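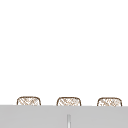
Sample render, kitchen set. Three woven tops behind a light gray surface, plain white background.

Clenero Kitchen Renders: README

Hi! I'm Gerardo Mazza, and I put this set together mostly so I could stop breaking my own perception code on other people's data. It's a pile of simulated kitchen views with masks and depth, plus the loader I use to train and check the segmentation part of a mobile manipulation stack. The planner lives in its own repo (Surthorpe), and you don't need it for anything below.

What's in it

There are 2,485 rendered views across 25 kitchen layouts. Each view has a color render, a depth map, an instance mask and a small JSON file with the camera pose and the object list. 356 of the views are held out for testing, and I'd really like you to leave them alone until you have something to report (I peeked once, early on, and had to redo the whole split).

All of it is rendered. There are no real photos, no people, and no sensor noise unless you switch on the noise option in the loader.

The partly hidden views

A lot of this set is stuff poking up from behind other stuff. The render at the top is a good one to try first. All you get of each woven object is a curved top with a dark brown rim and a pale crisscross weave, and the gray surface covers the rest. I've had models call them chair backs, baskets, and once a loaf of bread. From the pixels alone I couldn't swear to chair or basket either, so the loader gives you two labels for every object: the "asset" label, taken from the simulator, and the "visible" label, which is what a person would be willing to say from that one view. For these three the visible label is just woven_object.

Train on visible, please! If you train on asset, your network learns to guess, and then the planner gets a very confident chair where there may be a basket.

Known problems

The thin weave is grainy at this resolution and the strands smear together. Edge-based methods get noisy there, and my first depth filling code treated the little gaps in the weave as holes. I now fill anything inside the rim before computing the mask. That's a choice, and you can turn it off with keep_gaps=true.

Repeated objects are the other headache. Three matching tops in a row will happily swap IDs between neighboring views if your tracker leans on appearance. Use the camera pose too. Fabbri, the matching script in the tools folder, does this and it's short enough to read over coffee.

Plain white backgrounds are overrepresented. If your model does great here and falls apart in a cluttered room, that would be my first guess. I mix in random backgrounds half the time during training, and it's helped my numbers on the cluttered layouts.

Also, long thin vertical strips on flat gray fronts (there's one in the sample) are unlabeled for now. Some could pass for handles and some for seams, and I haven't settled on a rule. They carry the value 255 in the mask, so tell your loss to ignore that value or you'll get very strange training curves. Ask me how I know.

Getting started

Unpack the archive, point the loader at the folder, and run the check script before anything else. It opens 1,000 random files and complains if a mask doesn't match its render in size. On my laptop it takes nearly as long as making lunch.

The old Astumeo file format still loads but prints a warning. I'll drop it in December.

Found a bad mask? Open an issue with the view ID and what you think the label should be. I usually go through them on Sunday.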